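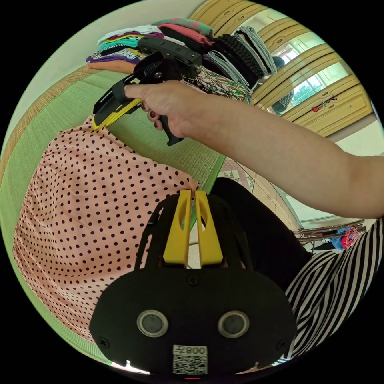
Lucienne Deschamps wrote in to say that her kids stopped falling for the coin behind the ear at seven, and could we please cover something that works at the breakfast table.

By Gaetano Valentini
September
3 min read

Breakfast is a good time for small tricks. Everybody is sitting down and the props are already out. The ones below use things from the kitchen drawers and take a few minutes to set up.

The pre-sliced banana. Push a clean sewing needle into the banana along one of the seams and swing it gently from side to side, so it cuts the fruit but leaves the skin alone. Pull it out, move down an inch and do it again. Use a spotty banana, as the holes look like the other marks. Put the needle away before anyone comes down. The child peels the banana and it falls into slices.

Pepper that runs away. Fill a soup plate with water and shake pepper over the top. Have your child touch the middle with a finger. Nothing much happens. Then touch it with your own finger, which has a dab of dish soap on it. The pepper shoots to the rim. Change the water completely before a second go -- soap left in the plate spoils it.

Colored milk. Put two drops of food coloring in the bottom of a dark mug and let the child pour the milk. Ask for a magic word first. In our house it was "Messina" for years, and I have heard it some 100 times. A white mug gives the game away.

The note on the mirror. Write on the bathroom mirror with a cotton swab and a little dish soap, and let it dry clear. It shows up when the mirror fogs during a shower. Keep it short. Wipe the mirror with a damp cloth afterward or the same message will keep coming back.

A few general points. Do each trick once and stop, even if they beg. Keep the supplies in a tin on a high shelf. If a child works out how it is done, let them do it to the next person. Vittoria Parisi caught me with the soap on my finger and has been doing the pepper for her grandfather Mirko ever since.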